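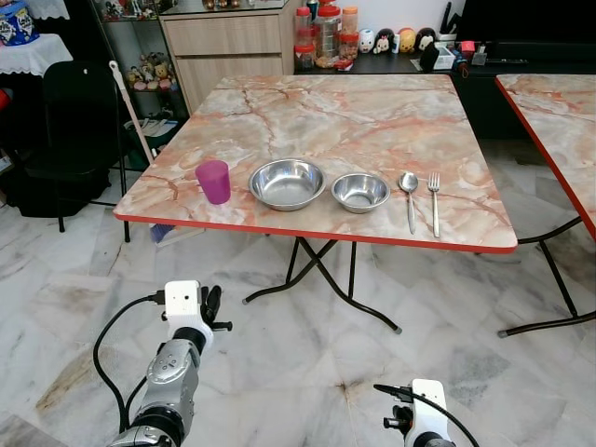
*Cup, two bowls, spoon, fork. The whole table-clearing task.*

I've spent most of the spring on the planner side of this, and I keep being told that planning is the solved part. Perception is the hard part, people say, or grasping is, or contact. Planning is a library call. You hand it a start and a goal and it hands you back a path.

Well, sort of. I want to write down what I've seen since we moved the stack over to Jorndale, mostly so I can argue with myself about it in June.

For anyone who hasn't followed along: Jorndale is the task layer we picked up when Tondcombe (our own, badly aged) got too painful to maintain. It takes a list of things on a table, a list of where they should end up, and produces an order of picks, an arm for each one, and a rough idea of where the base should stand. Below it sits an ordinary sampling planner, and below that a joint controller I won't complain about today.

The pitch for Jorndale is that it reasons about order. It knows a fork next to a spoon makes a worse pick than a fork on its own, so it can choose which one to take first. I like that idea. I'm less sure the software does it.

I logged 428 planning calls on tabletop layouts with the same five items and small changes in spacing. With everything in a row along the near side of the table, there really isn't much to reason about. Left arm takes the left things, right arm takes the right things, and the only question is what happens in the middle. Jorndale gave me the order I'd have picked by hand nearly every time. Great! Then I replaced its ordering module with a sort on the x coordinate, which is one line of Python, and got the same order nearly every time too.

I don't think that makes the ordering module useless. It does make me want to see the benchmark where it earns its keep, and the one in the docs isn't it. The docs use blocks. Matte, colored blocks with huge gaps between them. 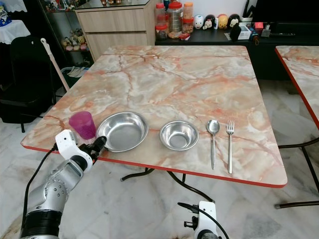
Steel is where my patience ran out. The planner wants a height for every object so it can keep the other arm clear, and the height comes from depth. A polished bowl is about the worst thing you can point a depth sensor at. The inside reflects whatever is above it, the rim comes back as a broken ring, and the fitted shape can be anything from a flat plate to a tall can. Thin plastic you can see through isn't much better.

Jorndale's answer to this is a confidence value per object. Fine. I went looking for where the confidence value gets used, and as far as I can tell it's used to color the boxes in the viewer. The collision check takes the fitted shape as gospel. So when the big bowl comes back as a tall can, the planner swings the wrist way up and over, the path gets long, and the log says success. It *is* a success by the log's definition. A path was found.

I now throw out the fitted height whenever confidence is low and use a fixed one from a lookup table by class. Cup, large bowl, small bowl, cutlery. It's crude and I'm a little ashamed of it, but the silly detours are gone from my replays. I offered the patch upstream and was told that priors like that "don't scale." Maybe so. I have a table with dishes on it, and I'd be happy to scale as far as dishes.

The second complaint is about timing. The default planning budget is 3,000 samples per arm motion, which sounds generous. With two arms near each other it gets eaten quickly, and when it runs out you don't get an error. You get the best path so far, with a warning at a log level that is off by default. I found 32 of those in my logs after I turned the level up. All of them had been marked as successes. If you use Jorndale, set `strict_budget: true` today and read this post later. 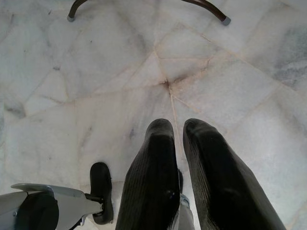
There's also the matter of frames, which I'd hoped to be done with forever after Tondcombe. The wrist cameras publish in their own frame, the head camera publishes in its own, and Jorndale merges them using whatever transform is newest. Newest is the wrong choice. You want the one that matches the time stamp on the picture. When the arms are still, it makes no difference at all, which is why I suspect the bug has lived this long. When a wrist is moving, points land where no object is, and the planner politely avoids them.

I checked this on recorded data by holding the transforms back to match the stamps. The ghost points went away. It took me 8 lines, including the comment in which I was rude.

A few people have asked whether I'd go with Bowen instead. I tried it for an evening. Bowen does the time stamps properly and has far nicer error messages, but it has no idea what a second arm is, and bolting that on looks like a summer's work. Zadport is working on something that claims to do both. I've read the page, and the page has a very good video on it. I'd like the logs.

So I'm staying on Jorndale for now, with a pinned version and three local patches:

- class heights when confidence is low
- strict budget on, and any overrun counted as a failure
- transforms looked up by stamp

The x-coordinate sort is still in there too, behind a flag. I'm leaving it in until I find a layout where it loses by enough to matter. Next up is putting the small bowl inside the large one and the fork across the top of both, where a sort on one axis ought to fall flat on its face. If you've run a stacked layout through Jorndale and kept the raw logs, please send them over, failures included.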